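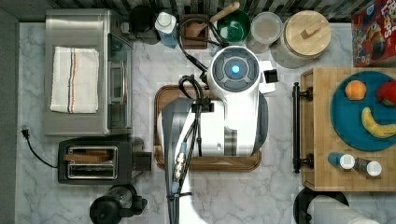 Retain or discard demonstration episodes where the operator corrected a mistake partway through?

Asked by Igor Štefanec
Category: Data collection, household tasks
Status: Answered

Our group is preparing a set of teleoperated demonstrations for a learning system intended to carry out simple kitchen work. The tasks are confined to a single counter: moving bread from a toaster to a plate, placing fruit on a tray, folding a tea towel, and returning bottles to their usual places. Episodes are recorded by three trained operators in accordance with a written procedure, which was last revised in September.

The procedure states that an episode is to be marked as failed if the operator "departs materially from the intended motion". In practice this wording has been interpreted in different ways. One operator discards any episode in which the gripper has to be reopened. The other two retain such episodes provided that the task is completed. As a result, the retained data differ in character depending on who was rostered, and I am concerned that the trained policy will reflect this.

I would be grateful for guidance on the following matters.

First, whether episodes containing a correction (a missed grasp followed by a successful one, for instance) should be retained in full, retained in part, or discarded.

Secondly, whether the answer changes for a small collection. We currently hold 44 episodes for the toast task and 30 for the fruit task.

Thirdly, whether the objects on the counter that are not part of the task should be held in fixed positions between episodes. Our procedure is silent on the point, and the counter is presently left much as a household would leave it.

The recording software is Rirnell, and labels are entered by the operator at the close of each episode. We are able to add further label fields if this is considered worthwhile.

ANSWER 1 – accepted by the person asking
Dušan Hudec

I would recommend that corrected episodes be retained, subject to labelling, and that the present wording of your procedure be withdrawn.

A policy trained only on clean demonstrations has no record of what to do once it has drifted from the expected path. Small errors in position will occur in operation, and if every example shows the gripper closing correctly at the first attempt, the system has nothing to draw upon when it closes on air. Episodes in which an operator notices a missed grasp, withdraws, realigns and tries again supply precisely that material.

There is, however, a distinction to be observed between the error and the recovery. The recovery is behaviour you wish the system to copy. The error is not. If the whole episode is used without any marking, the policy is being taught both. In our own laboratory we deal with this by asking the operator, or a second person reviewing the recording, to enter two time marks: the point at which the motion began to go wrong, and the point at which the correction began. The segment between the marks is excluded from the training loss but kept on file. The remainder of the episode is used in the ordinary way.

The following matters should be set out in your procedure.

An episode should be labelled as one of "clean", "corrected" or "failed". The last label should be reserved for cases in which the task was not completed, or was completed only after a person reached in and moved an object by hand.

Operators should be instructed not to produce errors deliberately unless they have been asked to do so. Deliberate errors tend to look alike. If you find that you have too few recoveries, schedule a separate session for them and give it a label of its own.

A long hesitation should be treated separately from a correction. Operators pause for many reasons, including adjusting their grip on the controller, and a policy that has learned to pause will sometimes fail to resume. We trim any period of more than 2 seconds in which the arm is stationary and the task does not call for it to be still.

Labels should be checked by someone other than the operator on a sample of episodes. We review 20 per cent and have found the disagreement instructive, particularly in the first weeks with a new operator.

With respect to your second question, I would be more inclined to retain corrected episodes in a small collection, and I would not consider the fruit task ready for training in any event. Fruit varies in shape from one piece to the next. A banana must be approached differently according to the way it lies, and an orange will roll if it is touched off centre. More examples are needed before the treatment of corrections becomes the deciding factor.

With respect to the episodes already recorded, they need not be thrown away. If the recordings discarded by the first operator are still held on disk, they should be reviewed and relabelled under the new wording. If they have been deleted, I would note the fact in the documentation of the dataset, so that a later reader is aware of the difference between operators.

ANSWER 2
Valdemar Briem

I agree in general with the preceding answer and wish to address the third question, which it does not cover.

Objects outside the task should not be held in fixed positions. If the bread always sits beside the same canister and the same bottle, the policy may come to rely upon them, and its performance will fall when the kitchen is tidied. I have seen a grasping policy become unreliable after a cereal box was taken away, although the box had no part in the task. The counter should be varied on purpose and the variation recorded.

A workable method is to prepare a short set of layouts, assign them to sessions in advance, and photograph the counter from above at the start of each session. The photograph is filed with the session record. Layouts should not be left to the operators, who will return things to the positions they find convenient. Appliances with a power cord may stay where the outlet requires, but loose items such as towels, boxes and bottles ought to be moved. Lighting should be varied also, if the room allows.

One caution – do not change the layout in the middle of an episode unless disturbance is the thing being studied.

Reachability should be checked whenever a layout is introduced. An arrangement that obliges the arm to pass over a tall container will produce awkward demonstrations, and the operators will be blamed for them.

ANSWER 3
Svatopluk Mikuš

Discard them. It is quicker to record a new episode than to label an old one. We used Voltum for this and it had a button for it. I do not know whether Rirnell has the same.

COMMENTS

Libor Jurčo: On Answer 3, the time saved depends entirely on the length of the task. For a short pick and place I would accept the argument. For towel folding I would not, as few of our folding episodes are free of correction and discarding them would leave very little.

Igor Štefanec: My thanks to all who replied. The discarded recordings have been located and are being relabelled. The three-way label will take effect from 30th April. May I ask Mr. Hudec whether the two time marks are entered during recording or afterwards?

Dušan Hudec: Afterwards. We tried a foot pedal during recording and the marks were consistently late.

Valdemar Briem: The same was found here. The reviewer should also be able to play the recording at reduced speed, or the first mark will be placed at the moment of the missed grasp, when the fault lay in the approach.

Svatopluk Mikuš: The Voltum button was for deleting, to be clear, and not for marking.

RELATED QUESTIONS

Minimum number of operators for a household manipulation dataset
Overhead camera or wrist camera for countertop tasks, where only one is available
Converting Rirnell session files to the Zundham format without loss of time stamps
Is the Štěpánek labelling guide suitable for tasks with two arms?
Securing loose cables along an arm so that they do not enter the camera view
Operator fatigue and the length of recording sessions
Should real food be replaced by plastic food during collection?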